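Snack box packing is back!

The Anditari snack boxes are on the go again, and I am so pleased with how this round has come together. Chukwuemeka Olaniyan has picked the packets, all small flat ones this time, and the red labels look wonderfully cheerful against a pale wooden table. We are using clear plastic tubs too — you can see what has gone in without lifting anything out, and I'm a complete convert!

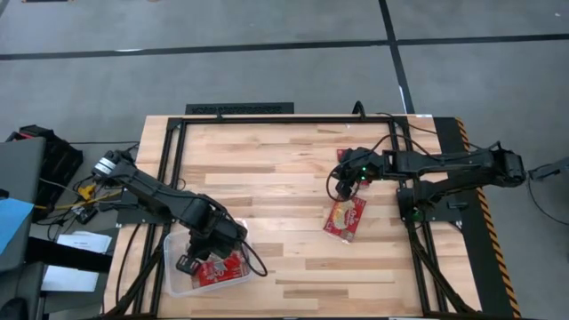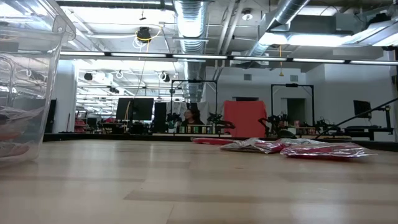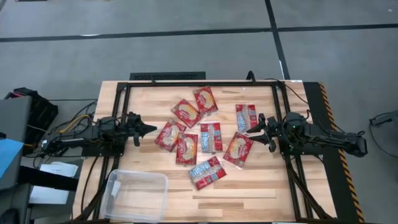
Red packets on the butcher-block top.

If you'd like a tub for your floor, put your name on the list by the kettle or drop a note to Osaze Onyeka before April 20, 2021. Each tub holds up to 13 packets if they're laid flat (fewer if you just tip them in, as I found out). We sent out 277 packets in November, and the biscuity ones went first, so do say if you want more of those.

Please return your old tub when you collect the new one. We're still missing two from the Drekero office — have a look under your desks! And keep the flavour suggestions coming, I love reading them.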